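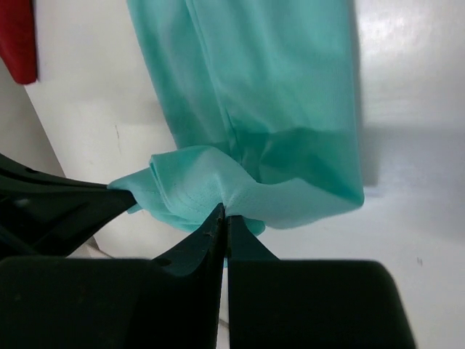
By Kalkidan Wolde
Student project report, Robot Learning Lab course
Supervisor: Clifford Vachon
Partner company: Drilico

1. Background of the project

Drilico washes and sorts work clothes and sports clothes for small customers. The washing is done by machines, but between the dryer and the folding table all is still done by hand. The company asked our course if a robot arm with two fingers could learn to take one garment from a hanging position and bring it to the table. I chose this topic because I have worked in a laundry before my studies, and I know that cloth is harder than it looks.

The aim of my part was limited. I should not build a finished system. I should find out which way of showing the task gives better demonstrations for training: moving the arm directly by hand, or driving it by remote control from a second arm.

2. Two ways of showing

In the first way, the operator holds the arm behind the wrist and leads it. The motors are set to a soft mode, and the fingers are opened and closed with a foot pedal. In our lab we call this setup Sudness, after the name of the script that starts it.

In the second way, the operator moves a small leader arm, and the real arm follows. The fingers close when the operator presses a trigger on the handle. This setup is called Fesitz. The operator sits at the side of the workplace and has also the wrist camera view on a screen.

For both ways we recorded the joint positions, the finger opening and the wrist camera picture. In total I collected 700 demonstrations. After I removed the ones with errors, 459 were left for training.

3. How the grip is shown

The most important moment in the task is the grip. In the wrist view the two dark green fingers come up from below and their tips meet at the cloth. The turquoise garment is held near its lower end, and the hem is gathered in small folds at this one point. To the left a flap of the same cloth goes out and lies over a dark part of the robot. This kind of flap gave me much thinking, because a model which sees it may take it for a second garment.

At the beginning I told the operators only "take it at the bottom." This was not exact enough. One person closed the fingers on a single layer, another person pushed up into the cloth and took a large bunch. The model that was trained on both did something between, and it often closed the fingers too early. Then I wrote the following rules:

Come from below, with the fingers open.
Stop when the hem is between the tips.
Close slowly and wait one second before pulling.
If the cloth slips, open fully and begin again from the start position. Do not correct in the middle.

The last rule was discussed a lot. Clifford Vachon thought that corrections are useful for the model, and I agree with him in general. But in our first recordings the corrections were very different from each other, so I decided to keep them in a separate folder and not to train with them.

4. Observations

With hand guiding, new operators learned the task fast. They needed 25 minutes of practice before their recordings were good enough to keep. They said that they can feel the weight of the cloth in the arm. The problem was the camera. The hand and the sleeve of the operator came into the picture many times, and the model later does not have this hand. I had to delete a lot of material for this reason.

With the leader arm the practice time was longer, roughly double. The operator does not feel the cloth, and so must watch the screen for the folds at the fingertips. But the pictures are clean, and the speed of the motion is more even. When I trained the same model with each set separately, the remote control set gave the better grip on garments that the model had seen before. On new garments I could not find a clear difference.

Light colors were also difficult. The background of our workplace is white, and the edge of a white shirt is nearly lost in front of it. With strong colors this did not happen.

5. Problems and open points

The recording computer stopped 4 times during long sessions, always in the afternoon, when the Dhillon storage server made its backup. We moved the sessions to the morning.

I did not test thick cloth like towels. The fingertips are narrow, and I suppose they would need a different surface. I also did not measure the force of the grip, so I can say nothing about damage to thin knit material.

For the next student I recommend to begin directly with the leader arm, to write down the rules before the first recording, and to keep the failed attempts with a short note about the reason. The operator guide and the training settings are in the project folder of the course.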